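Chepkoech Khaemba
Jan 13, 2025
Spent the morning wiping down the pale panels in the laundry. Short thread on how I do it, as a few of you asked.
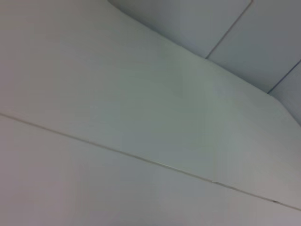

Start with a dry microfibre cloth. If you go in with a wet one, the dust turns to paste and ends up in the joins.

2/ Next is warm water with a small squirt of dish soap. Wring the cloth out until it stops dripping. I bought a bottle of Grumimel spray last year and it left streaks, so I went back to soap.

3/ Joins are the slow part. I use an old toothbrush, nearly dry, and work along in one direction. Scrubbing back and forth just moves the grime around.

4/ For little dark specks I try a fingernail through the cloth first. If that fails, a dab of bicarb paste, 30 seconds, then wipe. Don't leave it longer on a matte finish - it can go patchy.

5/ Light colours hide a lot when you look straight at them. Get down low near the window and look along the surface. I found 7 smears that way after I thought I was done.

6/ Ewurabena Agbenyega asked about the magic sponge things. I used one on the old cupboard doors and it took the finish down to a shiny spot. Wouldn't do it again.

7/ Whole job took 26 minutes, not counting moving the baskets out and back in. Next up is the shelf over the tub, probably later in January. It needs a new bracket first.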